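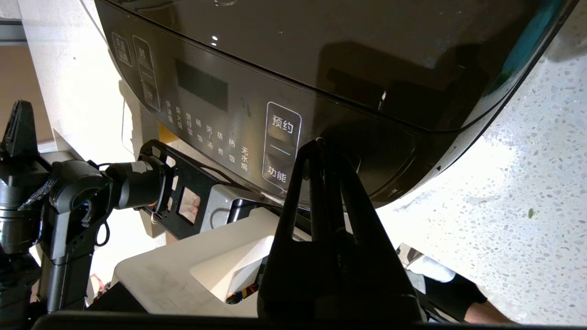 # canteen-cooker-arms

Notes and recordings from the staff kitchen at Jundenen, where two robot arms are being taught to work the rice cooker. The repository is kept by Sihan Peng (recordings) and Forough Khosravi (kitchen side). If you only want the files, go to **Contents**.

## Why the rice cooker

The kitchen serves 80 lunches on a normal day. The rice must be started while the cooks are still cutting vegetables, so one person always has to stop, wash hands and go to the panel. Mirta Cisternas asked for help with exactly this task. She did not ask for help with cooking.

## The panel

The labels are in Chinese and we do not translate them in the data. Please use the printed text in your annotations:

| Label | Our English note |
|---|---|
| 保温/取消 | keep warm / cancel |
| 预约 | timer (delayed start) |
| 功能 | function |
| 稀饭 | thin porridge |

预约 and 功能 share one outlined button, divided by a thin line. This is the most difficult place for the gripper, and a press that lands on the line is marked `unclear`, never `fail`.

## Contents

- `episodes/`: 610 episodes, wrist camera and joint positions
- `labels/`: one CSV per session
- `kitchen_notes/`: what the cooks wrote, typed without corrections

Episodes with a person's arm or sleeve in view are kept. The cooks agreed to this in writing. Faces are removed.

## What changed for the staff

Forough collected these points at the Wednesday meeting.

- The early shift now begins with a check of the arms. It is new work, and it was added to the paid hours only after Mirta complained.
- Banafsheh Fallahi goes less often to the panel, but she says she listens to the arms all the time and this makes her tired.
- No position was cut. The agreement with Hustex, who maintains the arms, says nothing about next year, and the staff have asked for a written answer.

## Known problems

- Strong light on the countertop makes parts of some images almost white.
- Reflections on the cooker body confuse the button detector.
- In 2 sessions the clocks of the arms did not agree. See `labels/README`.

## Contact

Open an issue, or write to Sihan. For questions about the kitchen agreement, please ask Forough first.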